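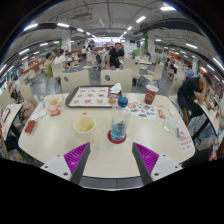
Packs > Day Packs > Villero 20

Last updated: Monday, September 9, 2024

Villero 20 Day Pack

We've been carrying the Villero on everything from grocery runs to the long ridge walk above Otton, and it has quickly become the bag we reach for first. It holds 20 liters, weighs 400 grams, and rides so close to the back that you forget about it on the flat (the climbs are another matter, but we can't blame the pack for those!).

The main compartment opens with one long zipper that runs well down both sides, so you can lay the front panel open and see your lunch, your rain jacket and whatever has sunk to the bottom. Inside there's a flat sleeve against the back panel. It takes a map, a tablet or a folded sit pad, and the sit pad makes the whole pack feel firmer if you tend to stuff things in any old way, as we do.

Side pockets are stretch mesh with a slanted top edge. You can get a bottle out and back in without taking the pack off, and that includes left-handers. A thin cord with a toggle runs above each pocket for taller things like trekking poles or a tripod. Most store-bought water bottles go in fine. Very wide insulated flasks are a tight squeeze when the main compartment is full, so load the flask first.
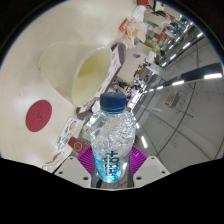 Shoulder straps are cut in a gentle curve and edged with soft binding, a change from the June batch, when the edging was a bit scratchy on bare shoulders. The chest strap slides up and down on a rail and comes off completely if you don't like one. There's a small stretch pocket on the left strap that's perfect for lip balm, a key or a granola bar, and we love it more than a pocket that size deserves.

Omerović, the workshop that sews the pack for us, came up with the folded seam at the base. It keeps the stitching off the ground when you set the bag down, and it gives the bottom a slightly boxy shape so the pack stands up on its own when it's loaded. Empty, it flops over. It also stuffs into its own lid pocket and goes in a suitcase beautifully.

Details

Volume: 20 liters
Weight: 400 grams
Fabric: 100 percent recycled nylon, with a water-resistant coating
Back panel: padded mesh, fixed
Hip belt: webbing, removable
Colors: moss, brick, slate
Suggested load: up to 15 pounds

Care

Shake out the crumbs, then hand wash in cool water with mild soap. Hang it upside down with all the zippers open. Please keep it out of the dryer, as heat will lift the coating. A stiff zipper usually wants a rinse with clean water and a little wax along the teeth.

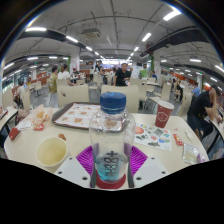
Can I put a hydration bladder in the Villero 20?

The back sleeve will hold a slim one, and there's a covered slot at the top of the pack for the hose. It has no hanging loop, so a bladder tends to slump as it empties. If you drink from a hose all day, take a look at the Skarnton instead. It has a proper hanger and a wider sleeve, and it uses the same shoulder straps.

Spare toggles, chest straps and hip belts for the Villero are sold separately, and they fit the older version too.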